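The usual brag in our field is a number. Deltska will tell you it has 2230 recorded runs of a robot handling laundry. I'd ask how many of those were bad ones.

Refilwe Le Roux threw out 47 runs in March for being untidy: a slow grip, a sleeve that slid, a second try. I think she was wrong, and I told her so. A system that only studies clean work has no idea what to do when the cloth bunches up.

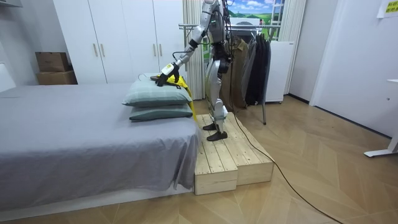
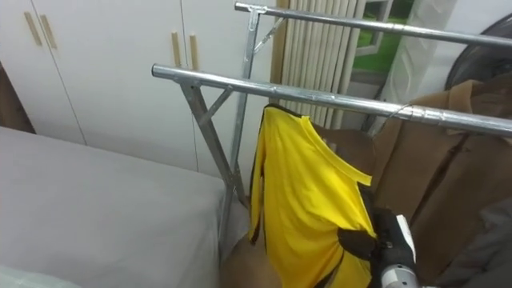 Yellow cloth in the robot's grip, at the bed and at the clothing rack.

*Pleltcombe, Issue 2, p. 2*

Saeed Abbasi makes the case for the other side. Bad examples teach bad habits, he says, and a learner copies whatever it is shown. He has a point about runs where the operator simply gave up. Those should go.

A slip that gets fixed is different. Keep it, label it, and write down what went wrong. Labeling takes time, and I would rather pay for that than for another thousand perfect folds.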